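Household Textiles and Soft Goods
Unit 5: Receiving, Sorting and Storing Stuffed Toys
Instructor: Lai-ching Ko

Read this before Wednesday's practical. Bring the Unit 4 handout as well, because the stitch names come from there.

1. What counts as a stuffed toy

For this course a stuffed toy is any closed fabric shape with filling inside. It does not need a face or limbs. We separate them by outer fabric, since the outer fabric decides how the toy is handled and stored.

Plush or fluffy. A pile fabric, knitted or woven at the back. The pile flattens under weight and picks up lint.

Woven, smooth. Cotton, linen, felt-backed prints. Seams are usually turned to the inside.

Denim and other heavy twills. Stiff, hard-wearing, often made from offcuts. Seams may be left outside, with raw edges that are meant to fray.

Mixed. Two or more of the above on one toy. Record the most delicate fabric first.

2. Unpacking

Work on a flat surface with a cloth over it. Put the shipping box on one side and a tray with raised walls next to it. Toys go from box to tray one at a time. The tray keeps loose threads and small parts in one place, and a dark tray makes pale lint easy to find. Wipe it between batches.

Leave a toy in its plastic bag until you are ready to look at it. When you take the bag off, fold it and put it with the packing waste. Bags do not go back in the box with unwrapped toys.

Keep the shipping label attached to the box until the batch sheet is filled in. The Bandcombe batch was held up in June over two boxes with no labels and no sheet.

3. Inspection

Hold the toy by the body. Ears, lobes, tails and loops are the weakest points and should not be used as handles. Check in this order:

Seams. Press lightly along each one and look for filling showing between stitches.
Attached parts. Ears and similar pieces should be caught in the seam for their full width.
Face. Note whether the features are embroidered, printed, glued or sewn on as separate parts.
Surface. Stains, pulls, flattened pile, smell.

4. Raw edges and running stitch

Students often mark a frayed edge as damage. On denim toys it is frequently part of the design. The fabric pieces are laid wrong sides together and joined with a line of stitching set in from the edge, and the strip outside the stitching is left to fray. A running stitch in a contrasting thread is common and is easy to check, as every stitch is on the outside.

Mark the edge as sound if the fraying stops short of the stitch line. Mark it for repair if the fraying has reached the thread at any point. Do not trim it to make it neat. Trimming shortens the allowance and the next wash will bring the fray closer to the seam.

Embroidered features are the safest kind for small children. Check the thread ends all the same.

5. Storage

Plush toys are stored loosely, in a single layer if there is room. Denim toys can be stacked. Keep the two kinds apart, as frayed denim sheds thread that is slow to pick out of pile. Shelf space in the Hascombe room is limited to 14 trays per group.

6. For the practical

Each pair will sort one box and fill in one batch sheet. Some 50 minutes is allowed. Use the words from sections 1 and 3 on the sheet. "Nice condition" is not an entry.

Reading: Draltus course pack, the pages on seam allowances.

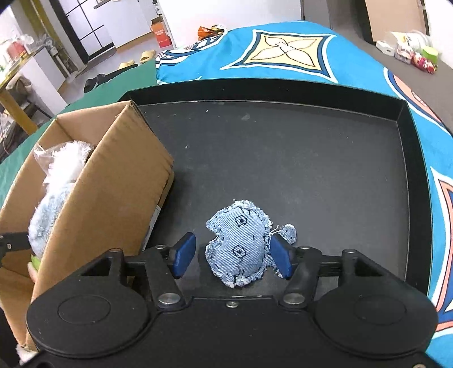 Figure 1. Denim toy with frayed edges and dark blue running stitch, in the tray. Plush toy in the box at left.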